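Corncombe Makers and Small Workshops forum
Board: Kit, Budgets and Planning
Thread: Two-arm cell for office sorting – what would you spend first?

fernhollow
Joined: November 2018
Posted Aug 21, 2021

Right, I need some outside opinions before I put the order in. We want a two-arm cell for handling office bits, mainly folders and paperwork, plus the odd laptop that has to end up in a tray. The arms are sorted in my head (the Jorkon pair, on one shared rail). What's left is £417 for everything else, and my business partner and I can't agree on how to split it.

I want to put most of it into better gripper fingers. She wants a proper enclosure with patterned walls and a decent floor. I think that's a lot of money to spend on wallpaper!

Pictures so you can see the sort of job I mean.
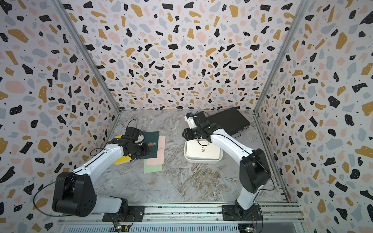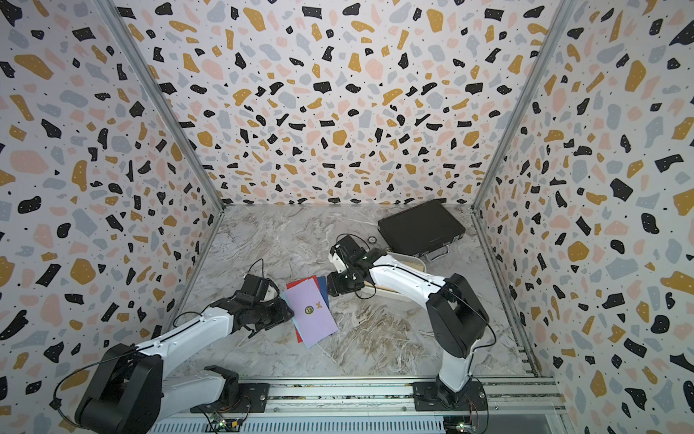
Folder handling with two arms on the one rail, terrazzo walls and marble-look floor.

What would you do?

soggybiscuit
Fingers, every time. Thin card folders lying flat are horrible things to pick up. Look at the second one, where the folders are on top of each other with only thin slivers of the lower ones showing. That's your whole problem right there. We got through 2 sets of the standard fingers on our Dumlao before we bought the soft-tipped ones, and I wish we'd just started with them.

Also put something by for cable clips. You'll want more than you think.

ratchet_and_pawl
Going to disagree with soggybiscuit, sorry. I'd side with your partner. We ran ours on an open bench by a window and it was a different machine every afternoon once the sun came round. We boxed it in and most of the silly misses went away. You can change fingers in ten minutes whenever you like, but rebuilding the walls round a finished cell is a lost weekend (ask me how I know).

The paper itself is cheap as chips. It's the aluminium framing that costs. Get a quote cut to length, don't buy full bars and saw them yourself.

fernhollow
Hmm, I hadn't split it into paper and framing. She'll be unbearable if she's right.

soggybiscuit
Fair point about the window, but fernhollow hasn't said there IS a window. If it's going in a back room with steady lights I'd still buy fingers first.

pippinjam
Can I ask a boring one – have you priced the reach? In the first picture the black laptop is right over by the back wall, and if you want to fetch things from back there you need to know the arm gets to them with its gripper at a useful angle. We bought a Grestisard base plate that was too shallow and had to space the whole rail forward. Cost us 8 weeks, mostly waiting for parts.

And please budget for things to practise on. Folders get tatty fast. I'd buy a big mixed pack in lots of colours and use dead laptops until you trust it.

fernhollow
No window, it's an old stockroom with strip lights. Reach I've only checked on paper, so that's tomorrow's job with a tape measure and some masking tape. Dead laptops we have plenty of!

ratchet_and_pawl
Strip lights flicker, mind. I'm not letting this go.

Serious suggestion though: tell the supplier your ceiling is 400 and keep the last bit back for clips and folders. Ask for the framing quote before you choose any fingers, then see what's left.

fernhollow
That sounds sensible, and it means neither of us has to win the argument this weekend. I'll ask for the framing quote and post the numbers when it comes back.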